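The Bed as It Really Is

Most mornings in Gotcombe, Rosaura Alvarado gets as far as the coffee before she remembers the bed, and by then the bed has usually won.

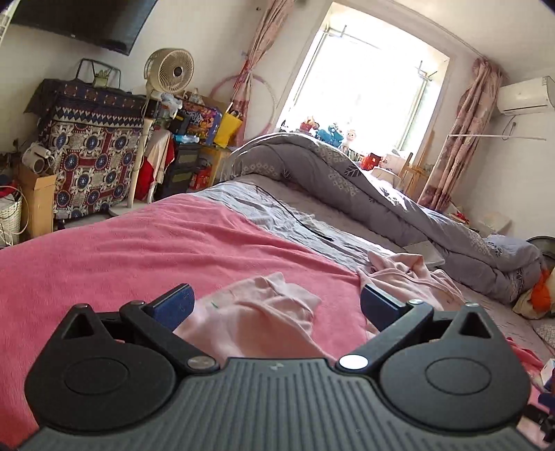
A soft place for everything

I have come to think of an unmade bed as the most generous piece of furniture in the house. It takes the coral-pink fleece and the big gray comforter with its pale flowers, and then it takes the pale pink clothes as well, and a plush toy, and a cable on its way to somewhere else. My own mother would have had words – several of them – but Rosaura, who wrote the Losik column on housekeeping for 5 years and answered almost 3000 letters in that time, is a good deal kinder about it.

Her advice is to start with the clothes. Fold them or hang them, she says, but get them off the blanket before you so much as touch a pillow. Cables go next, back to the nightstand (hers is an old Raludwood one with a drawer that sticks every December), and after that you can pull the comforter right down to the foot and let the sheets breathe while you eat your toast.

The blanket goes back last

Fleece is friendly stuff and doesn't ask for much. Rosaura gives hers a good shake at the window, folds it in thirds and lays it across the end, where cold feet will find it. Her neighbor Huamán irons his sheets on Monday evenings with the radio on, and she admires this enormously and has no plans to try it.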